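HOSPITALITY OPERATIONS 1
Unit 4 handout: Dry snack service and the reset of small tables

Prepared by Nassoro Barasa for students in the April intake. To be read before the practical session in the Villia training room. Students should bring a printed copy, a pen and a clean apron.

4.1 Purpose of the unit

Dry snack service covers the presentation of shelf-stable foods in small quantities at meetings, receptions, waiting areas and informal functions. It is commonly given to junior staff with little instruction, and the standard of work varies accordingly. This unit sets out the procedure assessed at the end of the module and the terms used in the marking guide.

Hot canapés, cut fruit and dairy items are excluded. These are treated in Unit 6, where temperature control is the principal concern.

4.2 Terms used

Service vessel: the plate, bowl or dish from which guests take food.

Source pack: the bag, box or tub in which the product was supplied, or into which it has been decanted for storage.

Holding bin: an open container used to carry items to and from the table. A holding bin is not a service vessel and unwrapped food is never placed directly in it.

Reset: the work of returning a table to its starting condition between one group of guests and the next.

4.3 Choice of vessel

The vessel should suit the shape of the food. Nuts and small crackers travel easily and are best served in a bowl. Looped and twisted products, such as pretzels, catch on one another and will hold together in a low heap, so a plate is acceptable provided that it has a raised rim. A completely flat platter should be avoided for self-service, as pieces are pushed over the edge when guests reach for the far side.

White crockery remains the standard for this unit. It shows crumbs and salt clearly, which assists the person checking the table. Patterned ware from the Simusov range is held in the display cabinet and is not used for practical work.

4.4 Portioning

For the assessed exercise, each plate is to be filled to 100 grams. The source pack issued to each pair contains 390 grams, sufficient for three plates with a remainder of 90 grams. The remainder is to be resealed, labelled and returned. It is not to be divided among the plates to use up the pack.

Food should be heaped towards the middle of the plate, leaving the rim clear. The rim is where the plate is held, and fingers should not come into contact with the product when the plate is lifted. Tongs or a scoop are used for all transfers. Pouring directly from the bag is permitted only for the first fill of an empty plate, and the bag must not touch the crockery.

4.5 Arrangement of the table

Round tables present a particular difficulty in that they have no obvious front. Before anything is set down, the student should decide from which side guests will approach and treat that side as the front. The service vessel is placed where it can be reached without leaning. Source packs and holding bins, where they must remain on the table during preparation, are kept to the back.
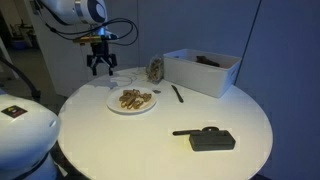 Photo: Hospitality Operations 1, unit materials

At the preparation stage the plate of twisted snacks, the clear bag and the white storage bin may share the tabletop, with the bag behind the plate and the bin beside the bag. This is a working layout and would not be left in place for guests. Students should note the heap in the middle of the plate, and the bag and bin towards the back. They should also note the small grey object to the right of the plate's rim. Any loose item of this kind, whatever it may be, is to be removed before service, and the surface next to the plate wiped. The marking guide treats a foreign object within a hand's width of food as a major fault.

Clear items on a white surface deserve a second look. Lids, film and offcuts of packaging are easily missed under overhead lighting. The recommended check is to lower the head to the height of the tabletop and look across it, first from the front and then from one side.

4.6 The holding bin

A rectangular bin with handle cutouts is preferred for reset work. It can be carried close to the body and will sit on a standard trolley shelf. Before use, the inside base is wiped and inspected. Clean and used items are never carried in the same bin at the same time; where only one bin is available, two trips are made.

When a bin is placed on a round table, all four corners must be supported. A corner that overhangs the edge is liable to be caught by a passing sleeve or bag.

4.7 Reset procedure

Students work in pairs and have 20 minutes to complete the reset of three tables. The order of work is as follows.

1. Wash and dry hands.
2. Remove used napkins and any loose items.
3. Lift the service vessel by the rim and discard what remains on it. Product that has been offered to guests is never returned to the source pack.
4. Wipe the tabletop from the centre outwards, then dry it.
5. Set down a clean vessel and portion it as described in 4.4.
6. Close the source pack, expelling as much air as possible without crushing the contents.
7. Clear the pack and the bin from the table.
8. Carry out the low check described in 4.5.

Sanitiser is supplied in Brandden spray bottles, colour-coded green for food contact surfaces. The contact time printed on the label must be observed – a surface wiped immediately after spraying has not been sanitised.

4.8 Storage and labelling

Opened packs are labelled with the product name, the allergens and the date of opening. Pretzel-type snacks usually contain wheat and may contain milk, sesame or soy. Where product is held in an unmarked clear bag, the label must be attached before the bag leaves the storeroom. Guests' questions about ingredients are answered from the label and never from memory.

Packs are kept on the Rweyemamu shelving, lower bay, and discarded 6 days after opening.

4.9 Preparation for the practical

Students are to read sections 4.4 and 4.7 again on the morning of the session and to write out a label for a pack opened that day. Labels will be collected at the door. Pairs will be posted outside the training room, and requests to change partners should be made to the unit coordinator beforehand.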